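Writing Task Rules for a Simulated Kitchen Robot

At some point every team running a kitchen simulator decides that the instructions can be written last. The result is a folder of 1298 episodes labeled "put away food," in which half the operators put it away and the other half moved it somewhere they liked better. What follows is the rule sheet we settled on for the Flandidik scenes in Wunex. It is short, and it has been argued over at unreasonable length.

1. Name the object the way a hungry person would

"Pick up the cucumber" is fine. "Pick up the green elongated item" is how you talk to customs. If a scene holds two things with the same everyday name, add one detail, and make it a detail that will still be true after the arm has moved.

2. Pick a frame for left and right, then live with it

Ours is the robot's starting view. If the arm drives around the island halfway through, left stays where it was. Put this in the first line of the task file. We once put it on page 4 of a separate document, which had the same effect as burying it in the yard.

3. Say what done looks like

A task ends when the object is resting on its target and the gripper has let go. Both conditions have to be met. Hovering doesn't count, however confident the hovering. Our checker waits 800 simulation steps after release before it signs off, long enough for anything round to roll away and embarrass you.

4. Log the clutter and leave it in

Real counters have things on them that have nothing to do with the job. List every loose object in the scene file, including those the task never mentions, and mark each one "may touch" or "may not touch." Do the same for cabinet doors, and record whether each starts open or closed. An open door missing from the log will be blamed on the robot.

Take the setup for the cucumber task. The cucumber shares its blue plate with a small round brown item, and there's a box of plastic wrap standing right next to the plate. The target is the white tray. Only the cucumber is "may touch." An upper cabinet door starts open, and it goes in the log as open.

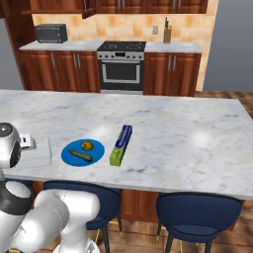
5. Set a contact limit before the first run

Choose the force at which a bump becomes a failure, write it down, and don't revise it after seeing the scores. The Chukwu settings file has a field for this. Leaving it blank means no limit at all, so an arm can plow straight through a bar stool and collect full marks.

6. Have 2 people read the instruction

They read it separately, without seeing the scene, and each writes down what they think the robot should do. If the answers differ, rewrite the instruction. Explaining it to them louder is a popular alternative and is not permitted.

7. Version everything

Any change to an object, a starting pose or a single word of the instruction gets a new version number. Zulau will happily let you overwrite the old one without asking. Turn that off under Project Settings, then check that it stayed off after the next update.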